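Pose tracking jumps when the window is in view, is it the exposure?

Abelardo Echeverría
Running Clarkitis for gripper pose on a cloth-sorting job. Near the window the track jumps and the planner gets a useless path. I've raised the feature cap from 3915 to 4000 and got nothing for it.

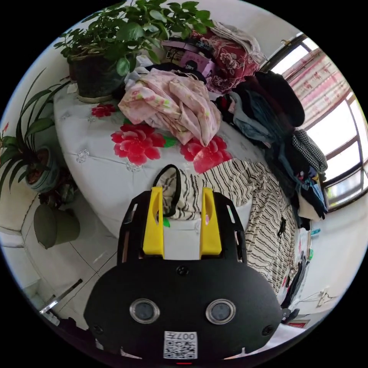 Gripper over the striped cloth, strap loop between the fingers, window at upper right.

The docs say "handles mixed lighting." I have my doubts. Lock exposure, or mask the window?

Hjørdis Lunde
I doubt 85 more features would fix anything. Lock exposure first, then replay the same log 3 times. If the jumps land in different spots, suspect your timestamps. Masking helped me a little, but I lost around 33 percent of my good points, so I wouldn't start there.

Boonchu
just use Pendinine, works fine for me

Hjørdis Lunde
Fine on what? Pendinine drifted on every bright log I gave it in November.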